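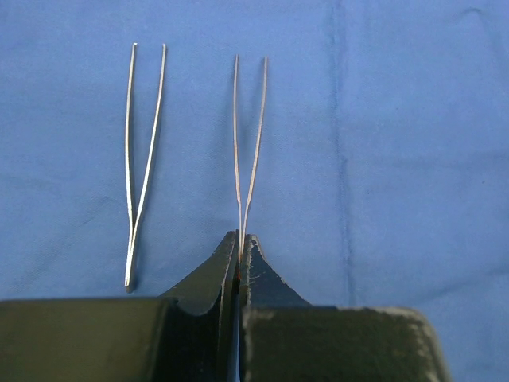
two pairs of tweezers on the blue cloth, ready for a long Saturday 💙

ok so a few of you asked what I use for the tiny stuff and I have been dying to talk about tweezers. Thread! It's going to be long, get a drink

First, what I'm working on. It's a paper and card model of the Trunham lighthouse, the whole thing including the keeper's cottage, the boat shed and a bit of rock. 290 parts in total. I've glued 89 of them. The small ones are still ahead of me and I can't wait

The railing around the lamp gallery alone is 21 posts. Each one is a sliver of card thinner than a toothpick. Fingers are useless at that point, you just end up wearing the post on your thumb

So, tweezers. I did my first two models with the pair from the bathroom cabinet, the slanted kind for eyebrows. They work! Please don't let anyone tell you that you need special ones to begin. But the slanted tip covers up whatever you're holding and I kept gluing things in a tiny bit crooked

Then I got a fine pointed pair and WOW. You can see the part. You can see the edge of the part. I redid a window frame that had been bugging me for a month and it went in on the first try

I keep two pairs out when I'm working. One is for glue jobs and one stays clean. The clean pair never goes near glue, ever, and I'm very strict about this with myself and with nobody else because I live alone with a cat

Why two: a speck of dried glue on a tip makes parts stick to the tweezers. You set the post down perfectly, you let go, and it comes right back up with you. Do that three times with one post and you'll go buy a second pair too

The cat is Sebastian btw. He's not allowed in the hobby room. He is in the hobby room a lot

The cloth! I love the cloth. It's an old piece of plain blue fabric I had left from a pillow project. I used to work right on the table and every little thing I dropped bounced off and was gone forever. On fabric it just lands and stays put

Also white card on blue is so easy to find. My table is pale and I spent half my evenings patting it like I'd lost a contact lens

Do I iron it? I do not. I keep meaning to. Parts like to roll down into the wrinkles, and I've started kind of using that, I'll park a row of posts along a crease so they all lie the same way

One warning about cloth though, don't cut on it. Cutting mat for cutting, cloth for sorting and holding and gluing up. I have a nice neat slice in an old dish towel from learning that

And pick a tight weave. I tried a bit of terry toweling once and the loops grabbed every sharp tip I owned. Also got fuzz in a wet roof joint and it is in there to this day. That model is on the shelf with the fuzzy side to the wall

Ok, how to hold them. I held mine way too tight for ages. My hand would cramp up after half an hour and the parts would ping across the room. You want the lightest squeeze that keeps the part from falling. If the tips are bending past each other you're squeezing too hard

Ping is the official word. My best ping so far is a chimney cap that I found in my slipper two days later

Hold them farther down toward the points for close work and farther back when you're just moving things from one side to the other. I rest the side of my hand on the table too. Made a huge difference for me with shaking, and I drink a lot of coffee

For picking up a flat piece of paper, slide one point under a corner first, then close. If you come straight down from the top you pinch a little dent into it. If the part is lying totally flat and won't lift, tug the cloth up a little underneath it and the edge pops up. That's my favorite thing about working on fabric and I found it by accident

Glue: I put one drop on a bit of scrap card and dip the end of the part in the drop. I never put glue on the model first anymore. You get a much smaller amount and it doesn't ooze out when you press

Then hold it in place and count to ten. I count out loud. Sebastian has opinions

Cleaning: wipe the tips before the glue dries. Damp paper towel, pull from the joined end toward the points so you don't stab yourself or snag. I use plain white craft glue so water is plenty. If it's dried on I let the tips sit in warm water for a bit and then it peels off like a little sock. So satisfying

Then dry them really well!! I put a pair away damp once and got a rusty spot. It was a cheap pair but still, I was sad

Protect the points. If you drop fine tweezers on a hard floor point first they're pretty much done, or they cross over at the end and never meet again. I've stuck mine into a wine cork for storage ever since. Some pairs come with a little rubber cap, and I have lost every one of those

Quick test for whether yours are still good: close them gently and hold them up to a window. The tips should touch first with a thin line of light behind them. If they meet farther back and the tips stay open, they won't hold paper

I've fixed one bent pair by very gently squeezing the tip in flat pliers with a scrap of leather on each side. I've also broken one pair that exact same way, so, 50/50, use your judgment

What I'd buy if I was starting over: one straight fine pointed pair. That's it. Use it on everything for a whole model. Then you'll know if you want a second one or a bent-nose pair or the crossed kind that stay shut by themselves

I did try the crossed kind (you squeeze to OPEN them). They're amazing for holding a part while glue sets and they broke my brain completely. I dropped everything for an entire evening. I'd grab harder when I got nervous, which lets go. Going to try again in February when the long evenings make me patient

Someone in Lindcombe at the craft swap told me stamp collectors use flat round-ended ones so they don't poke the paper. Makes total sense! I haven't tried it but I want to for the big curved wall sections, I've pricked two of those already

The other thing that helped is light. I moved my lamp to the left side since I'm right-handed and now the shadow of my own hand isn't sitting on the part. Years of this hobby and I only figured that out last fall

Where I'm at with the build: tower is up, stripes line up (mostly, don't look at the back), the stairs are in even though no one will ever see them again. I know they're there. I'm so happy about the stairs

The kit is the Druder one if you're wondering. Instructions are all drawings, hardly any words, and step 3 is three steps wearing a coat. Once you're past that it's lovely to build

Tonight's plan is posts. Cut, touch the edges with gray pencil so the white doesn't show, line them up on the cloth, dip, place, count to ten. Then again. It sounds boring and it's the most relaxed I am all week

Oh, edge coloring! Do it before gluing. Pencil or a barely wet brush, hold the part in your clean tweezers and go around the sides. Takes a model from "that's paper" to "wait, that's paper??"

And do small batches. I cut four or five posts, place those, then cut more. When I cut the whole lot at once I breathed out and had to start looking on the floor

Someone just asked about magnifiers. I use drugstore reading glasses over my normal glasses. I look ridiculous and I can see everything

Another question from the replies, do I wash the cloth. Yes, when it starts getting crusty spots. Shake it outside first, but check it for parts before you shake it!!! There is a cottage doorknob somewhere in my yard

If you've got a tweezer you love please tell me what it is and what you use it for, any hobby. Beads, models, bugs, splinters, I want to hear all of it

ok going in. will post the railing when there's a railing

update, four posts on and they're STRAIGHT

update, seven. Sebastian has found the room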